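Markets Coins Wallets Opinion
News > Tokens > Listings

Solholm says its token will list on the Clilmont exchange in May, with 80 per cent of supply locked.
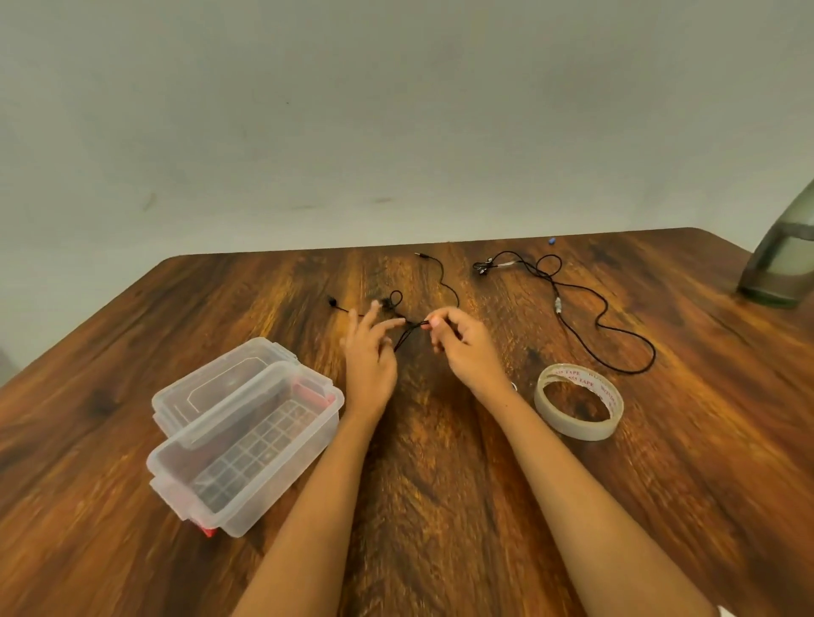
Locked by whom, it doesn't say. Founder Neelam Goel promises holders 7 per cent a year.
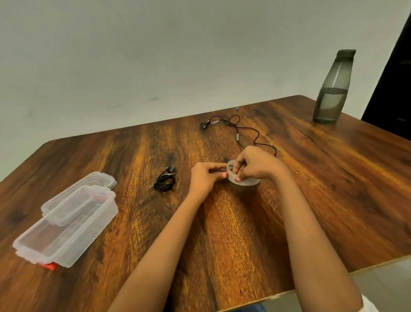 Has the code been audited?
Solholm says a review is under way but won't name the reviewer.

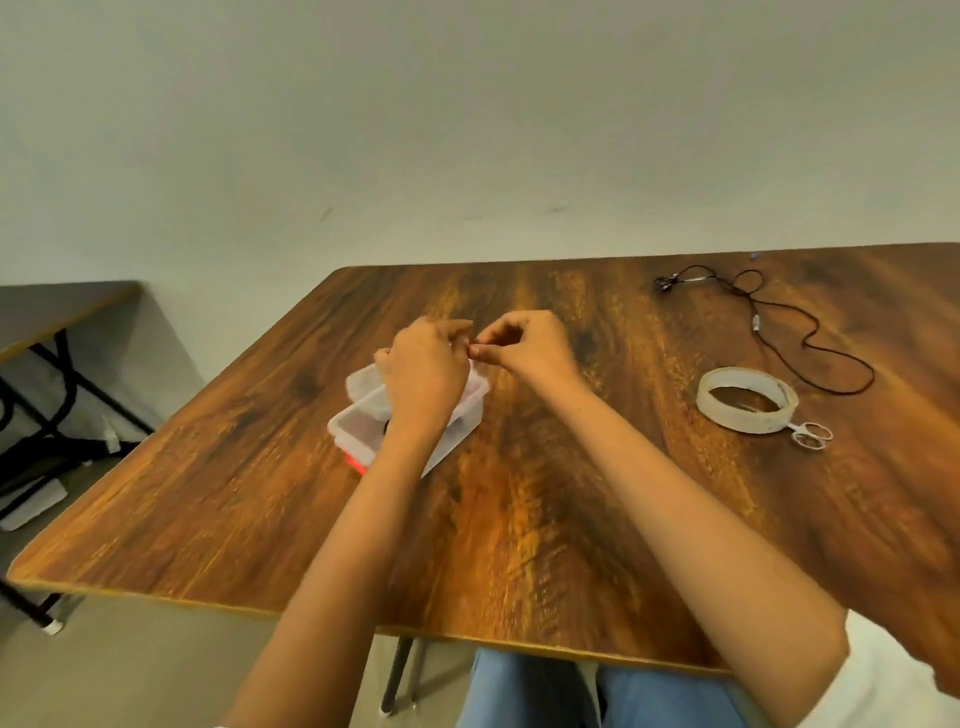 Analyst Vandana Kushwaha counts 4 wallets holding most of the test coins.
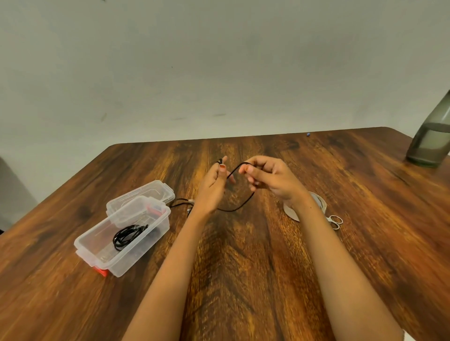 She wants to know who owns them. Goel declined to comment.

Filed under: Altcoins, New Listings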